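Can a machine do the laundry yet? Short answer after following this stuff for a while: parts of it. A thread.

1/ Washing and drying were solved long ago. What's left is everything between the machines — picking clothes up, sorting them, folding them, putting them away. That's the part people mean when they say they want a robot.

2/ Boxes are easy. Grunex has arms in a warehouse that move 795 cartons an hour, all day. A carton keeps its shape when you grab it. A shirt doesn't.

3/ A basket is where it gets hard. Red on top of white is easy to tell apart by color. Where one piece ends and the next begins is a different problem, and two flat fingers have to settle it by pinching something and lifting. 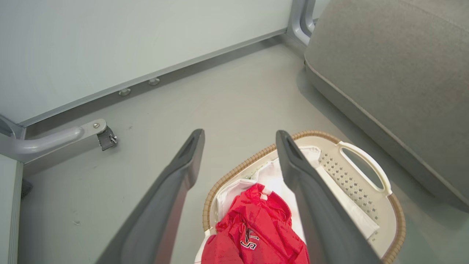
4/ Folding. Pevanari's demo folds a towel in 60 seconds. Towels are rectangles, and theirs starts flat on a table. Give it a sweatshirt turned inside out and the clock stops meaning much.

5/ Shop floors are ahead of homes. Ekinci runs a hotel linen line with 40 stations, and people still feed the sheets in by hand at the front.

6/ Cost. Stellow wants $430 a month to lease a home arm. For one chore, done slowly, with me standing next to it, I'll pass.

7/ My guess is sorting by color comes first, then towels. Socks last. I'll keep folding my own for now.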